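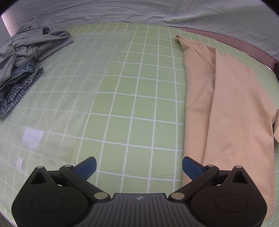

OK so Monday was supposed to be "cut out one skirt panel" night and it became "go through every piece of clothing I own" night. Thread, I guess!

The peach one is the problem child. I love the color, I never wear it. I fold it lengthwise, it bunches up at the top, and there's always some sleeve-ish flap sticking out somewhere. Every single time.

Folding on the cutting mat is my one good habit, by the way. The white grid gives me a straight edge to line things up with, so stuff comes out the same width and fits the drawer. Stole this from Ulla Tangen, who folds napkins this way and is insufferable about it (hi Ulla).

The heap on the left is the undecided pile. Gray knit on top, blue and white checked shirt under it, a bit of denim blue in between. I've moved that gray knit from keep to go and back 2 times now and I don't trust myself anymore.

My rule this round — if I haven't worn it since December, it has to argue its case. The checked shirt made a strong argument. The peach one mumbled something about weddings.

Domnica Voicu asked if I roll or fold. Fold! Rolling is for suitcases. I tried rolling my knits last year and the drawer looked like a bakery.

Running total, for the people who asked (Talha): 42 things out, and that's counting socks as pairs. I'm weirdly proud. The drawer still doesn't close all the way, so let's not celebrate too hard.

Question for the sewing people: has anyone taken a long soft piece like the peach one and made it into a pillowcase? Or is it going to slide all over the place and make me cry? Randi says line it with cotton. I have cotton. I have so much cotton, that's a whole other thread.

Update, 11 p.m. — gray knit is a keep. Final answer. Peach is going in the fabric box until someone talks me into or out of the pillowcase. Skirt panel: still not cut.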